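Speaker notes, version for the October session at Ekbridge. Slot is 50 minutes including questions. Start at 14:00 whether or not the back rows have filled.

## Slide 1: title

Leave up while people sit down. Say the title once: "Glaze faults in tableware, and how to trace them". No biography.

State the scope. White-bodied tableware only, transparent or white glaze, electric or gas firing. No stoneware reduction glazes, no raku, no tiles. If someone asks about tiles, refer them to the handout, page 2.

## Slide 2: what a glaze is

- A layer of glass fused to a clay body.
- Silica makes the glass. Alumina stiffens the melt so it stays on the pot. Fluxes bring the melting point down to something a kiln can reach.
- Body and glaze shrink together on cooling, at rates that are never quite equal. Most of the talk comes back to this.

Keep it under three minutes. Ekbridge is mostly production staff and they know it. The evening class people at the back may not.

## Slide 3: crazing

Fine network of cracks in the glaze. Cause: on cooling the glaze tries to shrink more than the body, so it ends up in tension. Glass is weak in tension.

Points to make, in order:

1. Crazing can appear at the kiln door or months later. Delayed crazing usually means the body has taken up moisture and swollen.
2. Thick glaze crazes sooner than thin glaze of the same recipe.
3. Raising silica in the glaze normally helps. So does a harder biscuit fire in earthenware.
4. Swapping soda for another flux helps, as soda has high expansion.

Pass round the two Losard saucers, one crazed and one sound. Same glaze, different body. Ask for them back before slide 5.

## Slide 4: shivering

The reverse fault. Glaze in too much compression, flakes off at edges and rims. Less common than crazing and more serious, as slivers of glass can end up in food. Any ware that shivers is scrapped. Do not suggest refiring.

Check rims and handle edges first. A fingernail is not a test; use a wooden tool and a bright lamp.

## Slide 5: rims and bands

Rims are where thin glaze, wear and decoration meet. A line of colour at the edge adds a second material with its own expansion and its own melting range.

Underglaze line: protected, but can blur if the glaze is runny. On-glaze line: crisp, but sits on the surface and wears in a dishwasher. In-glaze line: sinks in during a fast, hot third firing. Usually the best compromise for catering ware.

Black is harder than it looks. At low thickness it tends to go brown or grey, and at high thickness it can spit. The Vonberg trial used 64 plates with the same banding colour at differing dilutions. The best results came from the second-thinnest mix, applied in two turns of the wheel. Nineteen plates were rejected, all for uneven line width, none for colour.

A plain white plate with a narrow black line at the rim leaves very little to hide behind. A pinhole in the well shows from across a room, and so does a wobble in the band.
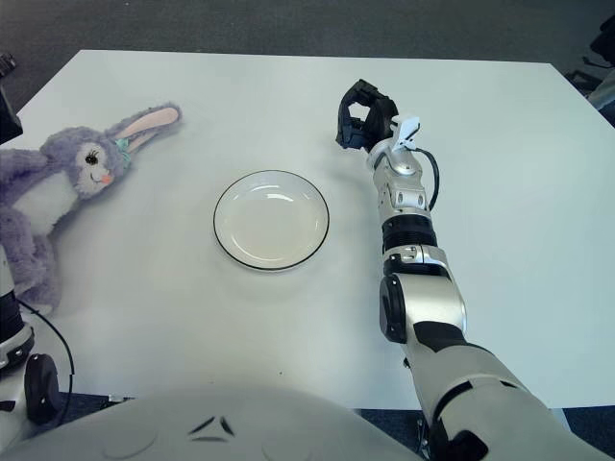
## Slide 6: pinholes and crawling

**Pinholes.** Gas leaving the body or glaze late in the firing, with no time for the surface to heal. Remedies: slower biscuit, longer soak at top temperature, cleaner clay. Change one of these at a time.

**Crawling.** Glaze draws back and leaves bare patches. Look for dust, grease from hands, or a raw glaze that cracked as it dried. Too much clay in the recipe is the usual culprit for drying cracks.

Mention the Pasichnyk case only if running ahead. Short version: crawling on every third shelf, traced to a compressor line putting a film of oil on the biscuit. A filter fixed it. The glaze had been reformulated twice by then.

## Slide 7: thermal shock test

Procedure as on the handout:

1. Dry the sample fully.
2. Heat in an oven, hold until even throughout.
3. Plunge into cold water.
4. Dry, ink the surface, wipe, inspect under a lamp.
5. Repeat at a higher oven setting if sound.

Goggles and gauntlets. Say this aloud even though it is on the slide.

## Slide 8: keeping records

Batch number, glaze weight per pint, kiln position, cone result. Minimum set. The Losard log has 300 firings and the kiln position column was left blank for most of them, so half the questions we wanted to ask could not be answered.

Handout, page 4, has a blank log sheet. It may be copied freely.

## Questions

Likely ones:

- Lead release: outside this talk. Send samples to a laboratory.
- Microwave use: depends on body porosity, not on the glaze alone. Metallic lustres must stay out.
- Refiring crazed ware: can close the cracks, but they return if the mismatch has not been corrected.

Collect any remaining samples. Room is needed by the next speaker at 15:00.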